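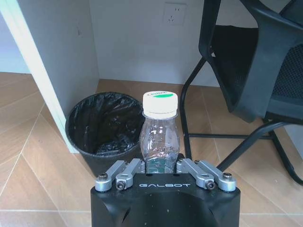 Clear plastic is still the worst thing to ask our depth code to find. I spent most of this week on it and have a partial fix, so I'm writing it down before I forget the details.

The old pipeline took the depth points inside the mask and fitted a cylinder. With a see-through bottle, a lot of those points belong to the floor behind it, so the fit leaned backwards and the grasp went too deep.

Now I fit the cap first. It's white and solid and gives decent depth. From there I drop a vertical line to the floor plane and take the width from the mask outline. It only works for bottles standing up.

I ran both versions over 1,279 saved frames. The old one put the centre within a centimetre in 538 of them, the new one in 1,000. Most of what's left is bottles lying down, plus a few where the mask swallowed a chair leg.

Selorm Nartey wants the same trick in Kila, our planner, so it can come in level at mid-height. I've pushed the branch but the tests are slow and I haven't merged it. Lying-down bottles next, probably using the outline alone.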